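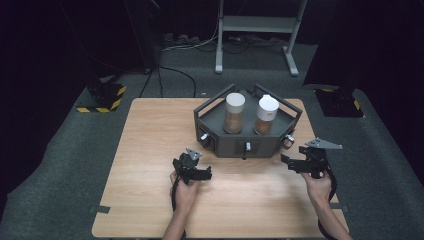

Two see-through jars with white lids, standing in a six-sided holder.

JARS! Why does powdery stuff live in them?
Prunik Kids, Kitchen Science page
By Catarina Cardoso

Quick one this week, lots to get through. Go look in your kitchen. Sugar, cocoa, coffee, flour, cinnamon, all those little bits and grains. Somebody probably put at least one of them in a jar. Why bother? They come in a bag already.

Well. Bags flop. Bags tip over. Bags get a tiny hole in the corner and then there's sugar in your socks.

Grain or powder?

Grains are bits big enough to see one by one. Sugar, rice, sand. Powder is the same idea but much, much smaller, so small your eyes give up and just see a soft heap. Flour is a powder. So is cocoa. Through the side of a jar it can be pretty hard to tell which one you've got, specially if it's brown. Ground coffee? Cocoa? Brown sugar? Could be lots of things. So write a label!!

Grains and powders are solids, but they pour. Weird, right? Each bit is a hard little solid. Put thousands together and they slide over each other and take the shape of the jar, kind of like water does. But try making a hill out of water. Can't. Sugar, easy.

What is the lid for?

Mostly air. Air has water in it, even when it feels dry. You can't see it, it's called water vapor. Some foods love to grab that water and hang on to it. Salt does it. Sugar does it. Instant coffee REALLY does it. The grains get a tiny bit sticky on the outside, then they stick to their neighbors, then you have a lump. Then a rock. A good lid keeps most of the damp air out.

Lids also keep smells in. The smell of coffee or cinnamon is tiny bits of the stuff floating off into the air. Leave the lid off and a little more floats away every day, and after a while your cinnamon is just brown dust that tastes like not much. Sad.

And bugs. Lids keep out bugs. Moving on.

Why see-through?

So you know when you're running low. Look at the side, see the line where the stuff stops. Done. You can look at the two jars up top and see that one has more room left in it than the other, and you didn't need to open a thing.

One problem though. Light can get in too, and light slowly spoils some foods. Spices lose thier color. So keep clear jars away from a sunny window.

Why the holder?

A jar shaped like a cylinder is round, so if you knock it over it rolls. Off the table it goes. A holder with raised rails around the edge gives it something to lean on. Bump the table and the jar hits the rail and stays put, most of the time anyway.

Six sides, by the way, is a hexagon. Bees make those. Hexagons fit together with no gaps, like floor tiles. Circles don't, there's always a gap in between. Push some round cups together and look down from above, you'll see the gaps.

How old is this idea?

Old. Clay jars go back way more than 4,000 years. People kept grain in them, and oil, and all sorts. No screw tops back then. They used clay plugs, or cloth tied on with string.

TRY IT: the lump test

You need:
two small jars, same size, dry inside
one lid
brown sugar
a spoon
a grown-up to say yes

1. Put the same amount of brown sugar in each jar. Three spoons is plenty.
2. Lid on one. Nothing on the other.
3. Put them next to each other on a shelf. Not by the stove.
4. Wait 7 days. I know. Wait anyway.
5. Poke both with the spoon. Which one is softer?

Brown sugar is sneaky. It starts out damp, so in a dry room the open one dries out and goes hard. Salt often goes the other way and clumps when the air is wet. Same lid fixes both! It just keeps things how they were when you closed it.

Do it again with salt in the bathroom if your allowed. Steam from the shower makes it go faster.

Words to know
Granular: made of little grains.
Vapor: water (or something else) floating around as a gas.
Cylinder: the shape of a can.
Hexagon: a flat shape with six straight sides.

Send your lump drawings in by Thursday, name and age on the back please. Next time: why toast goes brown.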